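The Famous Voice on My Answering Machine

The first celebrity who ever asked me to vote for somebody did it on my answering machine, in the kitchen, while I was trying to get a chicken into a pot that was too small for it. I won't say who it was. You would know the voice from a string of movies and one very long-running cereal commercial, and I stood there with the chicken in my hands and listened to the entire message, which I have never done for an elected official in my life.

The candidate he wanted me to support was running for county commissioner. I had not given the county commission a thought in 17 years of living in Redeck, and I had certainly never pictured this man giving it a thought either. But I went and looked up the candidate that same evening, chicken on the stove, reading glasses on. I ended up voting for the other one, over a question about the Brorkgate bridge. Still, I looked! And I've wondered ever since whether that was what the message was for.

I have spent a good part of this spring asking people about it, mostly people who live within a short drive of me, and I have learned that almost everyone has a story like mine and almost everyone is a little embarrassed by it. A woman who does hair on Dralleo Street told me she once registered to vote, for the first time, at a concert, in a line that wrapped past the T-shirt stand. She was 19 or 20 and she did it for the free poster. She has voted in every election since, down to the school board, and the poster is long gone. She can't remember whether the singer ever mentioned a candidate.

My neighbor across the way feels very differently. He stopped watching a comedian he'd loved for years after the man gave a speech at a convention, and when I asked him what had been in the speech, he had to admit he'd turned it off after a minute or so. "I just didn't want him in that room of the house," he told me, and tapped the side of his head. I understood him perfectly. There are people we invite in to make us laugh, and it can feel rude when they open the cupboards and start telling us how to arrange them.

What struck me, going around with my notebook, was how seldom the grand national endorsements came up once folks got talking. They wanted to tell me about the small ones. The high school football coach who put a sign in his yard. The man who used to read the weather on Channel 8 and who now, in retirement, writes letters to the paper about zoning. The weather man, I was told by three separate people at the same lunch counter, has never been wrong about a sewer bond, and I could not find anybody willing to argue the other side.

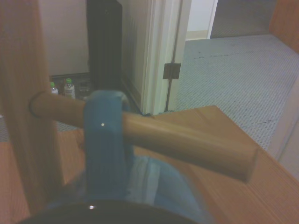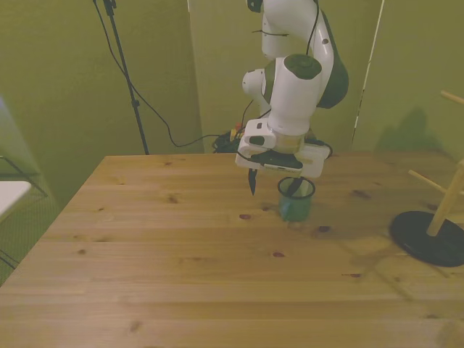
Top, a wooden dowel with its end in an upright board. Bottom, a small green cup on a pine table, with a white robotic arm over it.

The lunch counter, by the way, is Tạ, and if you're ever passing through Redeck you should go before noon and order the noodle soup, because they run out. It has become the unofficial headquarters of every campaign in town, which must be tiring for the people who own it. They have a rule that nobody may put up a sign in the window, for any office, and they've held to it even when a candidate's mother asked. Politicians eat there anyway, at the seats facing the door, where they can be seen enjoying themselves.

I sat in on one of these performances in April, I'm afraid. A man running for the state house came in with a retired ballplayer, a truly enormous person, who had flown in that morning and was flying out again by supper. The ballplayer signed napkins and posed with somebody's baby. He said a few nice words about his friend the candidate and got the name of the town slightly wrong. Then he asked the woman next to him what people around here worried about, and she told him, at length, about the bridge at Brorkgate and how the school bus has to go the long way whenever the river is up. He listened to all of it. He asked how long the long way was. The candidate, who I believe had been planning to talk about taxes, put down his spoon and listened too.

I don't know that it changed a vote. There are 3,000 registered voters in the district, give or take the ones who have moved to be near their grandchildren, and most of them made up their minds a good while ago - some, I suspect, before the candidates were born. We vote the way our parents did, or very pointedly the way they didn't. We vote for the one who came to the funeral. I have a friend who votes for whoever has the better handwriting on the thank-you note, and she makes good choices on the whole.

The ballplayer's visit did get the bridge into the paper, though. It ran on page two with a large picture of him and a small one of the river, and the following week both candidates had a position on it, and the positions were nearly the same.

I asked the hairdresser about all this when I went in for a trim. She said she wouldn't take voting advice from a ballplayer, or an actor, or from me for that matter, and she turned the chair around so I could see the back. Then she asked if I'd gotten my absentee ballot yet, and whether I knew that the deadline had moved up. I hadn't, and I didn't, and I mailed it on the way home.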